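The wrist cable, again

I said in August that I would write up the fault that stopped us for most of a week. It was a small thing and it took far too long to find, so I am putting it down while I still remember the order of it.

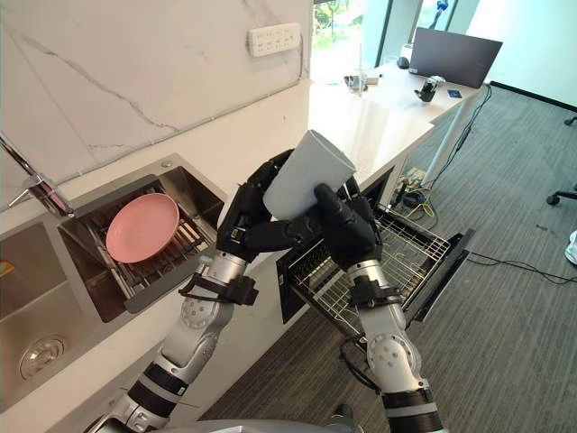
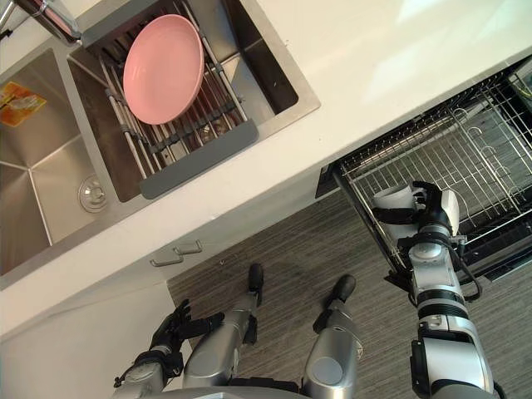 The fault was a hand that let go when it hadn't been told to. We run a dishwasher task on the robot in the corner kitchen: take a cup, bring it to the rack, lower it in, release. On a Wednesday afternoon the right hand opened early and the cup dropped into the rack from a little way up. It didn't break. I put it down to a bad grasp and carried on, which was my first mistake. When both hands have the cup, the right one supports it from below and to the right with the thumb pressed against its side, and if the thumb sits too high the cup can slip, so I had a ready explanation and didn't look any further. It happened again that evening. Then it did 22 cycles without trouble, and then it failed twice in a row.

The log said the hand had lost communication and restarted. When it restarts it goes to its default pose, which is open. Nothing in the arm controller treated this as a fault, so the arm carried on with its movement as though it were still holding something. I had assumed for months that a lost hand would stop the arm. It didn't, and I should have tested that on the first day.

I went after the software first. We had moved to a new release of Drisska, which handles our motion, the week before, and it was an easy thing to blame. I rolled it back and the fault stayed. I then swapped the hand's power supply, and the fault stayed. Whitlock, who made the hand adaptors for us, sent a replacement board by the next post and that made no difference either. By then I had lost two days.

What found it in the end was running the arm with nothing in the hand, very slowly, from the counter down to the rack, with the joint angles on one screen and the link errors on the other. The errors only came when the wrist was turned past 43 degrees with the elbow low. That is the reach into the back of the rack. The cable on the outside of the forearm hangs in a loop, and in that pose the loop was pulled tight against the strap bracket. The jacket looked fine. I cut it open and one of the signal cores had broken inside it, and would make contact or not depending on the bend.

The cable was a Jutier one, sold as a flexible type. I don't blame it. I had made the loop too short when I fitted the straps, and it had been bent over the same edge for something over 2,000 cycles.

Changes made so far:

The loop is longer and the edge of the bracket has a rubber sleeve on it.

A lost hand now stops the arm within 60 milliseconds. I have tested this by pulling the plug, on both sides, with and without a cup.

The hand no longer opens on restart. It stays as it was until it is told otherwise. There is an argument against this if it happens to be closed on someone's fingers, and I haven't settled it. For now the rule is that no one reaches into the rack while the arms are powered.

The wrist cables go on the Wastance sheet with the other parts we replace by cycle count.

Still to do is the left arm. It has the same bracket and I fitted it on the same day, so I expect the cable is going the same way. The new one is on order.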